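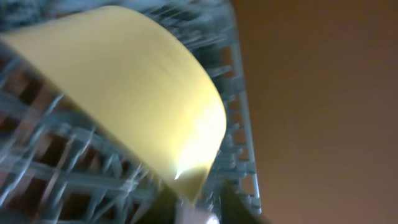

About Stoltanar

Stoltanar makes scheduling and labor cost software for restaurants, hotel kitchens and contract caterers. The company was started by Corrado Bortolotti and Jocelyn Simard, who had both managed shift rosters for a catering group and kept them in spreadsheets. The product is now in use at 1,666 sites.

What the software does

Managers enter a sales forecast by day part, or import it from the point of sale system. Stoltanar converts the forecast into required hours for each station, using labor standards set by the customer. The roster is then built against those hours. Overtime, missed breaks and minors' hours are flagged before the roster is published.
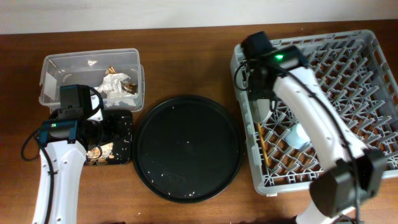

Clock-in data is matched to the roster every 20 minutes. Variance is reported by station, by shift and by site. Reports can be exported as CSV or sent to payroll directly. Tip pooling is handled in a separate module, Ruggiero, which can be bought without the scheduler.

How we work with customers

Each new account is assigned one setup engineer. Setup covers job codes, pay rules, station standards and user permissions. Single-site accounts normally go live in 7 days. Groups with more than one legal entity take longer, mainly on account of pay rules.
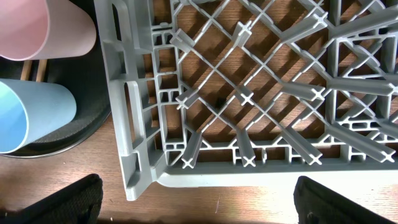

Support is staffed from our Stanbridge office during all meal periods, including late service. Tickets are answered by the people who do the setups. We do not resell customer data, and rosters are kept for the retention period named in the contract.

The company

Stoltanar has 82 employees. Product development is led by Amedeo Bassi and customer operations by Natalina Martinelli. Gerardo Zuccaro is responsible for payroll compliance and maintains the rule tables for state and local wage law.

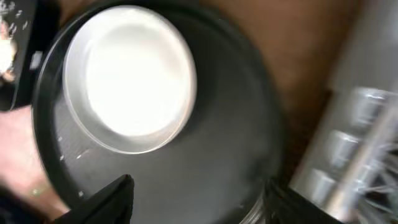
The company is privately held and has no outside investors. Integration partners should ask for the current interface document before starting work, as the older Skamen connector is no longer supported.

Page last revised May 22, 2020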